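Search posts, people, tags
Last updated in December

Siriporn Panyasiri
Robotics club thread! Our two-arm block sorting project (team name Plarkex) finally has a real table setup and I am so excited

Blue tape grid, pink bin, toy blocks – that's our whole world until the demo
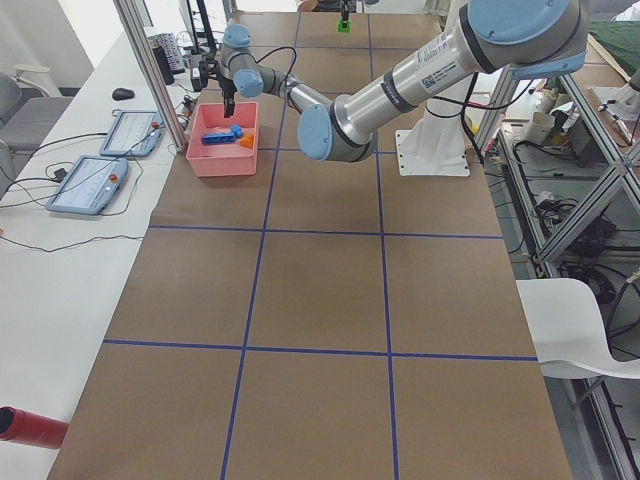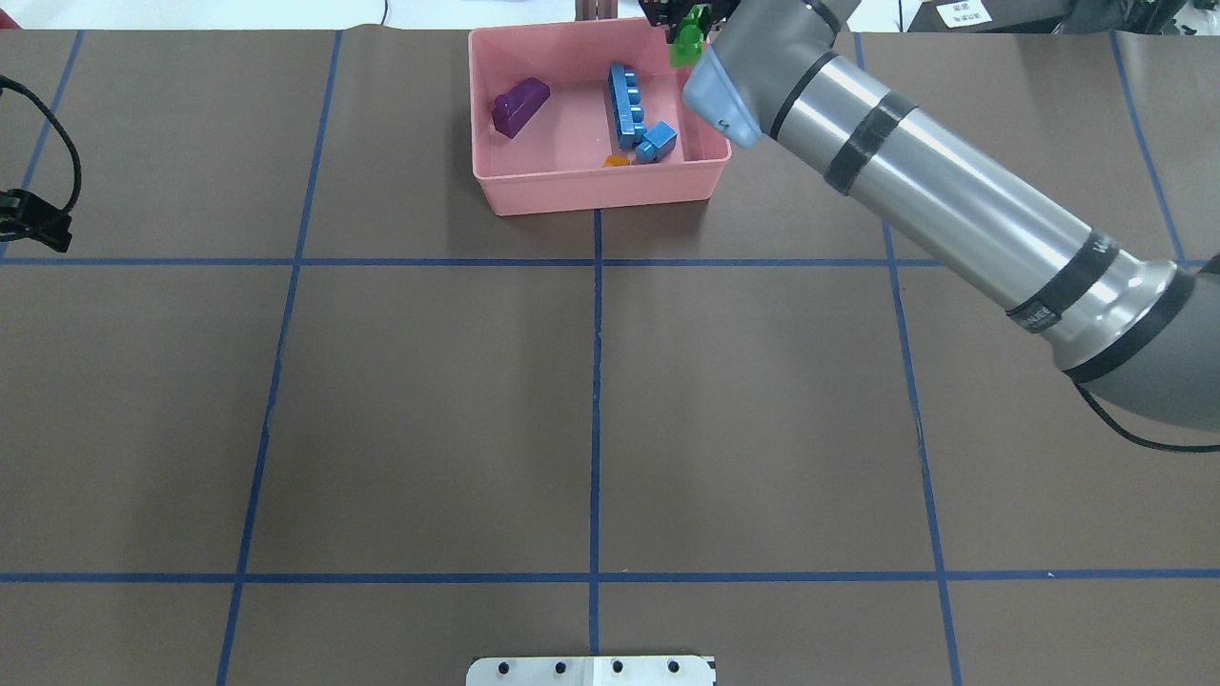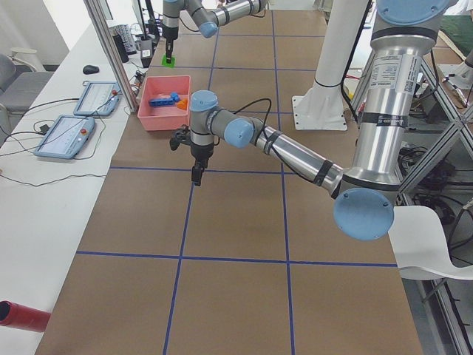
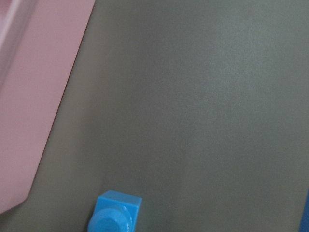

The goal: 30 blocks sorted with no human help. My best run so far is 11 and I screamed

Rattana rewrote the handoff code (431 lines!!) so the arms take turns now. It's so much easier to read than mine was

Next up is grip force. Studs are tricky – you grab one a little crooked and the whole brick spins

Demo is at 2, come say hi!

Comments
Apinya Ongart: love the tape grid, stealing this for our club
Védís Bundgaard: how long are your fingers open before the grab?
Tassanee Sombatkul: saving me a seat?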